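How to Lay Tile on a Diagonal Without Losing Your Mind

I put off diagonal tile for years. I'd done two bathrooms and a laundry room in plain straight rows, and every time I looked at a slanted layout I thought, nope, too many cuts, too much math. Then we bought the house on Jurora Street with the long skinny mudroom, and straight rows made it look like a bowling alley (I taped it out on the floor to check, and yikes). So I finally learned, and it's way less scary than I'd built it up to be!

This is how I do it now, on a floor or on a wall. I'm assuming you've set at least a little tile before and know how to mix thinset. If you haven't, do a small straight backsplash first and come back.

Buying the tile

Buy extra. On a straight layout I get away with very little spare, but on a diagonal nearly every piece along the edges gets cut, and a lot of the offcuts are triangles too small to use anywhere else. My mudroom was 67 square feet and I bought 9 square feet on top of that. I had a short stack left at the end, and I was glad of it when I cracked one under the door trim in July.

Check the lot numbers on the boxes before you leave the store. I didn't, and one box of my Farar tile was a shade warmer than the rest. I ended up hiding those pieces under the bench.

Finding your lines

Measure each wall and mark the middle, then snap a chalk line between opposite marks so you get a big cross. Check that the cross is square. I do the old 6-8-10 thing: measure 6 feet out along one line, 8 feet along the other, and the distance between those two points should be 10 feet. In a small room use 3, 4 and 5. If it's off, leave the longer line alone and nudge the shorter one.

Now for the diagonals. From the center, measure the same distance out along all four arms of the cross and make a mark. Connect the marks, and you've got a square standing on its corner. Those sides are at 45 degrees to your cross. Snap a pair of lines through the center parallel to them and that's what you set your tile against. Go over them in pencil or a fine marker, as chalk wipes off the second you kneel on it.

The dry run

Please don't skip this. Lay a row of tiles with spacers from the center out to each wall, no mortar, and look at what you get at the edges. You want pieces that are close to half a tile at least. If you're getting tiny little corner bits along the wall everybody sees first, slide the whole thing over a couple of inches and try again. I shifted mine twice and it took maybe ten minutes, and I'd have hated those slivers forever.

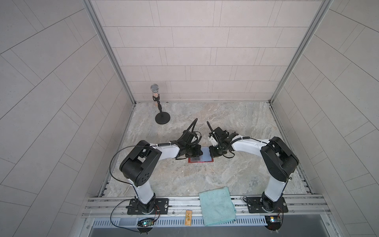

Walls work the same way, except gravity is now your enemy. I screw a straight board to the wall as a ledge, dead level, and start from there with half tiles cut corner to corner. Their long sides sit on the board and everything stacks up from them. Once it's cured, the board comes off and I fill in whatever goes underneath. Use a thinset that's made for walls, or you'll spend your evening pushing tiles back up.

Cutting

You can score and snap a 45 on a lot of ceramic, but I kept losing the pointy ends, so I rent a wet saw. Mine was an old Grernero with a fold-out angle guide, noisy as anything, and it went through the whole stack in an afternoon. Test the guide on a scrap first. Cut it, flip one half over, and see if the edges still line up. If they don't, your guide is off by a hair and you'll be chasing that hair all the way across the room.

For pieces along the wall, I don't trust my tape measure very much. I mark each one in place. Walls wander, even in newer houses, and the piece that fit perfectly by the door will be too fat by the window. Leave a gap at the edges for movement. The baseboard covers it.

Setting

Start at the center and set the full tiles first, working one quarter of the room at a time. Comb the thinset in one direction, press each tile down with a little back-and-forth push, and pull one up every so often to see that the back is covered. Wipe the squeeze-out from the joints as you go (dried thinset in a joint is miserable to scrape). Then let it sit overnight and do all the cut edges the next day with fresh knees.

Grout

Wait until the thinset has cured, whatever the bag says. Push the grout in with the float held at an angle to the joints. On a diagonal floor that means you're moving more or less straight along the room, and it feels wrong if you're used to the other way. Wring your sponge out hard and rinse it constantly.

I used a mid-gray from Lytvynenko that dried lighter than the chip, so do a test patch on a scrap board and give it a full day before you commit. Seal it if the bag tells you to, and keep the dog out until morning.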